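Can a Cheap Gripper Handle Salad? Project Report, Shared Workshop Build

Hemi Tuhiwai
Jan 3, 2018
2 min read

I started this in August because the Rimville workshop had an arm sitting on a shelf and I had read one too many claims that "soft handling" is a solved problem for hobby builders. I doubted it then. I doubt it a little less now, but only a little.

The budget was $200 and I spent nearly all of it. The gripper is a parallel linkage in flat black links, driven by one small servo. The camera sits at the wrist and looks out over the fingers. The control code is my own and is not pretty.

The test was simple. Pick up a leaf by the stem end, carry it over the table, let go over a bowl. I ran 24 attempts per setting and threw out any run where I had to touch the arm.

Early results looked great, and I don't trust them. I was placing every leaf in the same spot with the stem pointing the same way. Once I dropped them at random, the success rate fell hard. Anyone reporting numbers on this kind of job should say how the leaves were laid out, and most write-ups I found don't.

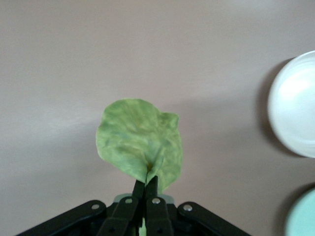

Grip force was the other problem. The servo has no force feedback, so "gentle" just means a position I guessed at. A thick stem gets squeezed and a thin one slides. Leaves also wrinkle and fold over, and my code treats them as flat ovals. I tried foam pads on the fingertips and saw no change I would defend in front of a class.

Next I want a current sensor on the servo. I'd also like someone else to lay out the leaves, as I probably still cheat without meaning to.

Related projects
Niltetti: a line follower that mostly follows
Rebuilding the Sperling drill press
Grillitz plotter, part 2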